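We use cookies to keep you logged in and to count visits. By carrying on you agree to this. Accept / Manage settings

Brina Home & Garden Forum > Floors and tiling
Posted in February by Takumi Aoki

Cleaning marble-look tiles without the streaks?

Takumi Aoki
Hello all, first post so be gentle. We moved in before Christmas and inherited a hall and kitchen done in pale grey tiles with a marble pattern. They look lovely for as long as nobody walks on them. I mop, they dry, and then the sun comes through the back door and I can see every single swipe of the mop. It's driving me round the bend. I've been using the Meltance floor stuff with the lemon on the bottle, a good glug in a bucket of hot water. Do I need a different mop, a different cleaner, or a different house?

pegbag
Different amount of cleaner! A "good glug" is your problem, I'd put money on it. What you're seeing is leftover soap. I did exactly the same in our old place for two years and every wash just put another layer on top. Go over it twice with plain warm water, change the water when it goes cloudy, and then see what it looks like before you buy anything.

dorset_dave
Agree with pegbag on the rinse. I'd also ask whether they're real marble or porcelain, as it matters. If it's real stone, keep vinegar well away from it.

Takumi Aoki
No idea! How do I tell? The previous owners left a drawer full of takeaway menus and not one bit of paper about the floor.

dorset_dave
Look for a repeat in the pattern. Printed tiles come in a handful of designs, so sooner or later you'll spot the same vein in the same place on two of them. Real stone won't do that. If you've got a spare in the shed or the loft, look at the side of it too: printed porcelain has the pattern on the top only.

Takumi Aoki
Found two the same by the fridge, and then a third by the back door, and now I can't stop seeing them. So porcelain. Slightly gutted, I'd been telling people it was marble.

mrs_tanglewood
Don't be gutted, you've had a lucky escape. My sister has the real thing in her bathroom and lives in fear of somebody putting a lemon down on it.

For porcelain I use a splash of white vinegar in half a bucket of warm water, mop with a flat microfibre thing and then (this is the bit people skip) dry it with an old towel under my feet. I shuffle up and down the hall like I'm skating. The dog thinks it's a game. Takes five minutes and it comes up beautifully.

kilnfired
Going to disagree on the vinegar. The tile won't mind it but the grout might. Ordinary cement grout doesn't like acid, and if you do it every week for years you'll end up with crumbly lines. I tiled for a living until my knees gave up and I've raked out plenty of grout that had been vinegared to death.

mrs_tanglewood
Eleven years in this house and my grout is fine, thank you.

kilnfired
Then it's probably epoxy, or you're weaker with the vinegar than you think. I'm not saying it'll fall out tomorrow. I just wouldn't recommend it to someone who doesn't know what grout they've got.

pegbag
Can we not have the vinegar row again, the last one ran to 246 replies and somebody left the forum over it.

Takumi Aoki
Oh dear, sorry, I didn't know there was history! I'll leave the vinegar for now and do the plain water.

skirtingbored
What about a steam mop? We got the Nakajima one for our kitchen and I love it. No chemicals, no bucket, dries on its own. It did cost nearly 200 quid, mind, and the cloths aren't cheap either.

kilnfired
Fine on porcelain if the grout's sound. Don't park it in one spot while you answer the door.

dorset_dave
Had one, hated it. Ours left its own streaks, just in a different direction. It lives in the garage now with the bread maker.

skirtingbored
Were you washing the cloths with fabric softener? It coats them and they stop soaking anything up. Same goes for flat mop heads. I only found out after months of smeary floors.

Takumi Aoki
I have been using fabric softener on the mop heads. Loads of it. I like the smell.

pegbag
There's your answer, love.

Takumi Aoki
Right, update. New mop head (the plain one from Skikstead, no softener is going anywhere near it), two rinses with clean water, and then Mrs T's towel shuffle. The first bucket came up looking like milk, so pegbag was bang on. There's still one dull patch by the cooker that I think is grease, but the rest is miles better. I got quoted 3,000 to rip the lot out and start again, so I'm feeling pretty smug about a mop head.

dorset_dave
3,000 for a hall and kitchen?? Glad you asked us first. For the patch by the cooker, a drop of washing-up liquid on a damp cloth, leave it a few minutes, then rinse and rinse again.

mrs_tanglewood
So pleased the shuffle worked! Ours are a similar pale grey with the marbling, and they do get a faint shine on them when they're clean.

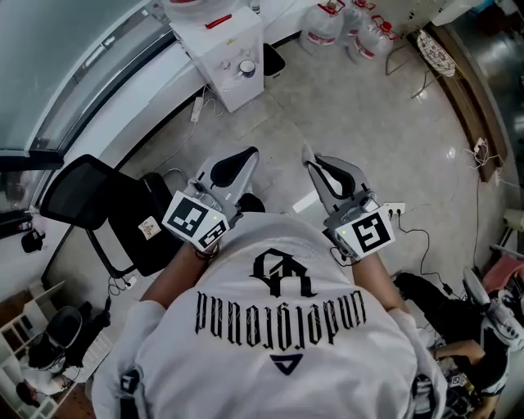
Re: Dull patch by the cooker

Takumi Aoki
Washing-up liquid did most of it, thank you Dave. Had to go at it twice. Now, has anyone got a view on doormats? We've got one inside and none outside and I'm starting to think that's the wrong way round.

kilnfired
One each side, and make the outside one coarse. Grit is what dulls a floor.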